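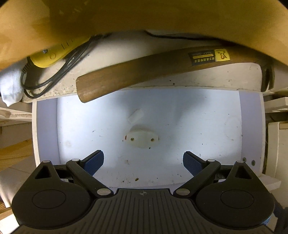 zkurek
Linseed oil on a hammer handle does nothing for a loose head. It swells the fibers a little, then the fibers shrink back and you are where you started. If the handle in the opening post moves in the eye, it needs a new wedge or a new handle.

padamville_shop
Disagree in part. I have hickory handles that were soaked at the eye end years ago and are still tight. Boiled linseed, head down in a jar overnight, wipe it off, leave it a week. Water is the one that shrinks back.

zkurek
Were they loose before you soaked them, or did you soak them because you read that you should?

padamville_shop
Two were loose. The others were preventive.

S. Mulcahy
Both of you are skipping the moisture question. I keep a hygrometer in my garage and in January it reads 29 percent. In August it reads 86. A handle fitted in August will be loose by winter no matter what you rub on it. Fit handles in the dry season, when the wood is at its smallest, and they only get tighter.

Oil slows the exchange of moisture. It does not stop it. End grain at the top of the eye is where most of it goes in and out, so that is where the finish matters.

corrigan_bench
Agree with Mulcahy on season. I keep my blanks indoors next to the furnace for a month before fitting. Procedure I use, for the original poster:

Cut the old handle off flush under the head. Drive the stub out through the top, which is the wider side of the eye.
Shave the new handle until the head goes on by hand for two thirds of its depth.
Hold the hammer by the handle, head hanging down, and hit the end of the handle with a mallet. The head climbs up the taper.
Leave a little wood standing above the eye.
Glue or no glue on the wooden wedge, your choice. I go without.
One steel wedge across the wooden one, at an angle.

OP
Thanks. It is a 16 oz Vustier that I bought secondhand. The head rocks maybe the thickness of a business card. The wooden wedge looks fine and there is one steel wedge already in. Can I add a second steel wedge and be done with it?

zkurek
You can. It works until it splits the handle inside the eye, where you won't see it. For a rock that small I would set the existing wedges deeper with a punch first. If it still moves, pull the head and refit.

padamville_shop
A second steel wedge is fine if it goes parallel to the first with good wood between them. Factories have done it forever.

Deirdre K
Check the shoulder before you do anything. On mine the head had worked down until it bottomed out on the thick part of the handle, so no amount of wedging would have tightened it. I had to take a rasp to the shoulder.

corrigan_bench
Good point, and I should have put that in my list. There has to be clearance under the head.

S. Mulcahy
Also look at the grain on the end of the handle. It should run in line with the head, front to back. If it runs crosswise I would not spend time on wedges at all.

OP
Grain is about 30 degrees off from the line of the head. Shoulder does have a gap. I set both wedges with a punch this evening and the rock is gone for now. I did not oil it.

zkurek
30 is acceptable on a hammer. Drive a box of nails with it and check again in December, when the heat has been on for a while.

padamville_shop
Or put some linseed on it.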